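Zudari Opens Monthly Rental of Robot Arms to Small Workshops

Tavidport, 4 March 2019

The automation company Zudari has started to rent out robot arms by the month to small workshops and packing rooms in the Tavidport area. Until now the company sold only complete installations, and most of its customers were large factories.

The new service has the name Arkton. It includes one arm, a two-finger gripper, the control software and two visits by a technician. The first visit is for the installation and the second is for questions, after the customer has worked with the arm for some time. The shortest contract is 12 weeks. After this the customer can return the arm, continue to rent it or buy it, and a part of the rent is then taken off the price.

Tuấn Quách, who is responsible for the service at Zudari, explained that many small businesses are interested in automation but do not want to pay for a machine before they know if it fits their work. "They ask always the same thing – can it pick up my product and put it where I need it," he said. "We prefer that they try this with their own product, on their own table."

A customer who has never programmed a robot can teach the arm by hand. The person moves it to a position, saves the position with a button, and moves it to the next one. According to the company, a simple task of picking and placing can be prepared in 40 minutes. More difficult tasks, for example with parts that lie in a different place each time, need a camera. The camera is not part of the basic rent and must be ordered separately.

The first customer is Võ, a family company that packs small plastic goods and toys. It has rented one arm since October and uses it for sorting. The company did not want to say how much time it has saved, but it has extended its contract once.

Zudari has 80 arms prepared for the service and will also give short demonstrations in its showroom. Places must be reserved by telephone. A half day costs 400 dollars, and the company returns this money if a contract is signed afterwards.

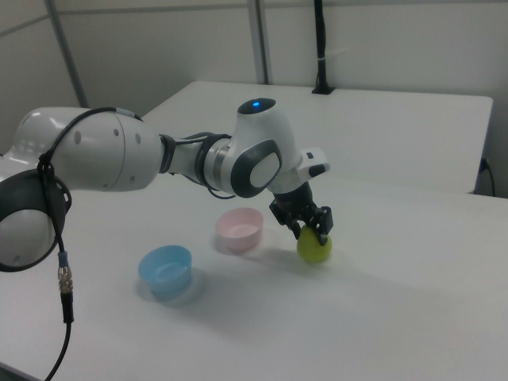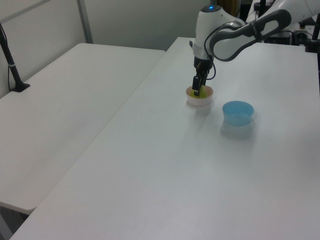

The arm and gripper at work with a yellow-green object and two small bowls.

Trí Lý wrote to us that the rent is reasonable but the separate price for the camera should be printed in the brochure. "In my shop the parts never lie in the same place, so for me the camera is not an extra," the letter says. "I would like to see one price for everything before I call them."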